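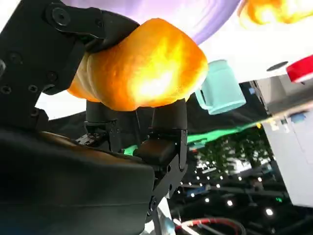
Something orange, held tight.

Milagros Echeverri had put the kettle on before I'd got my coat off, and we were well into the biscuits (ginger, from the market in Kumthorpe) by the time I remembered to ask about the book. Drevau is her first novel for teenagers, and it follows a ferryman's daughter who can hear what the drowned are saying.

"I wrote it for my niece, who likes ghosts and hates romance," she told me, laughing. "So of course a boy turned up in chapter 3, and I had to let him stay!"
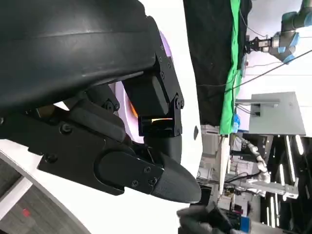

Issue 138

The first draft ran to 1007 pages, which her editor at Skokenier took very well – she sent flowers, and then a red pencil. A whole war went, and so did a talking heron that Milagros still misses. "I'd been so fond of him," she said, and topped up my tea.

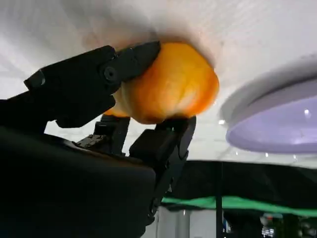 She is happiest talking about her villain, old Muñoz, who keeps the river tolls and is polite to everyone. "I didn't want him shouting," she said. "He's frightening when he's quiet." The second book is with her editor now and should be out in May.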